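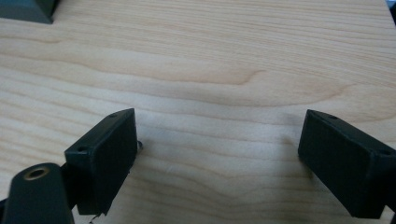 17/05/2020

Good day with the rules! Lamisi and I finally finished the start-of-session page for the hand-held grippers, and I'm so pleased with it. Five lines, big type. Open the jaws all the way before recording. Check both finger pads for play. Hands off the trigger until the count is done. Log the tool number. Anything odd goes in the notes, even if you fixed it.

Guido wanted the screw check once a week. I held out for every session and Venla backed me up (thank you, Venla). We went through 169 old recordings this month and 8 had no tool number at all, so that line is in bold now.

Kristine asked if Surkari would want the same page. I'd love that! One way of doing it in both labs by July, imagine. Must ask her about the torque setting, I wrote it down somewhere and can't find it.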